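3.2 Breath counting in seated groups
Participants at the Trumcombe centre sat for 28 minutes each morning and counted their breaths in sets of four. Escobar kept the attendance log.

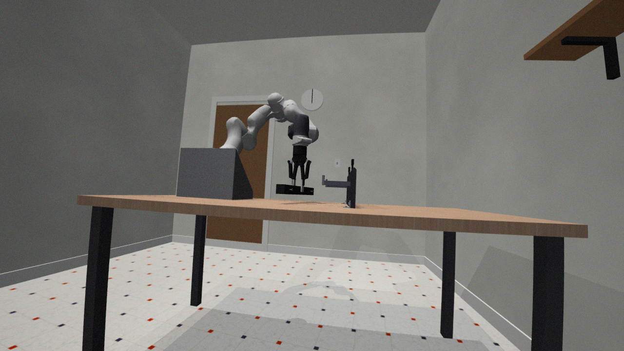
Figure 4. Robot arm on a wooden table, gripper pointing down (simulated view).

Most sitters lost count in the first week. Villca found the same in a silent group.
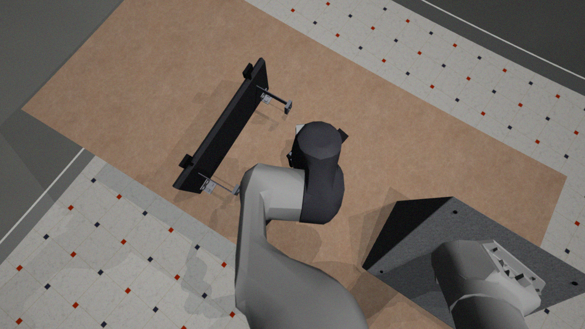
Did longer sittings lead to steadier counting?
Only among those who had meditated before joining.

Scores levelled off in August, and the evening group was left out of the analysis.
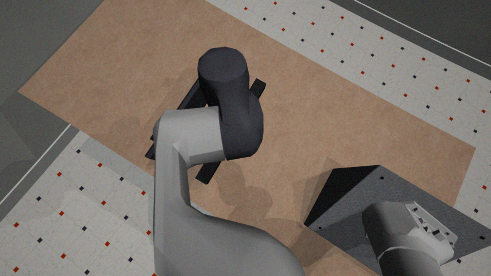

Figure 5. Grey robot arm over a brown tabletop (simulated view).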